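3.2 Folding surfaces in the home

Households in the Veltadine survey seldom kept a surface only for laundry. Of the 263 homes that returned the form, nearly 40 percent named a dining or side table as the usual place for folding, and many of these tables were kept covered all year. Bed and floor came next. The covering matters to the task – a smooth cover lets a folded piece slide when its last edge is pressed down, and a printed pattern gives the eye lines to fold against.

Figure 2 shows a dark cloth folded into a flat rectangle on a square table. The glossy white tablecloth carries a repeating grid of panels, some with fine floral patterns and others with fruit.

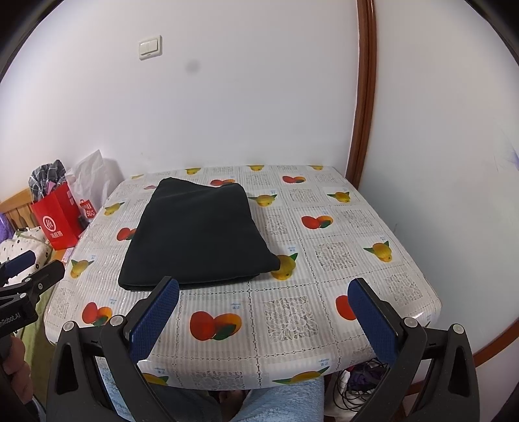

Figure 2. Folded cloth on a covered table, with bags standing behind.

One respondent from the Inulov district wrote that she never folds on a bare tabletop, as the cover can be wiped in a moment and the clothes stay clean, and that she lines up the hems of towels with the squares of the print. Similar remarks came from several homes in the Bagheri group, although others in that group found slick covers tiresome for thin shirts.

Storage after folding varied more widely. Paper and plastic bags were often reported as a holding place between the table and the closet, sometimes for a whole season. Section 3.3 takes up these holding places in detail.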